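Clearing the living room, part 2: surfaces
Posted in September by Farahani
Print this page | E-mail this page

The shelf unit under the television had become the default place to put anything that arrived in the flat. The same applied to the low white cabinet next to it, which had collected a pile of papers and packages going back to before the move from Parville. I set aside Friday evening for both and finished neither, but the method is settled now and I am recording it.

Every item is picked up once and assigned to a category before it is put down. I use 6 categories: keep in place, keep elsewhere, kitchen, toys, paper, out. Packaging gets opened first. An empty packet goes out at once, and a full one goes to wherever its contents would go. Printed cards and leaflets count as paper unless they have a date on them that has not passed. 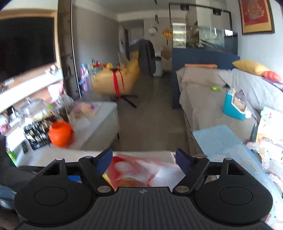 The jar with the lid stays, as does the orange pumpkin container, on the condition that both have something in them. Decorative boxes are subject to the same rule. An empty box on a shelf fills up with screws and dead batteries within a month, and then has to be sorted as a separate job.

Toys are harder. The row along the wall by the glass door is mixed with bottles, and the two need separating before either can be stored. I have ordered a stackable crate from Dukby (part no. 2342, the shallow one). The deep version, 1711, is cheaper per litre but things at the bottom are never seen again.

The sofa is not storage. The cool box is going back to the hall cupboard, and the cushions can stay. I measured the wall beside the aquarium stand with a view to moving the picture books there, but access to the tank for water changes takes priority, so they will have to go in the bedroom.

Remaining work: the paper pile, the corridor, and whatever is hanging on the backs of chairs. The Clollbridge tip takes card and mixed plastics but not glass, which needs a separate trip. Total spend so far is £183, nearly all of it on crates and one set of brackets I have not fitted.

Contact | Copyright Farahani, all rights reserved | Back to top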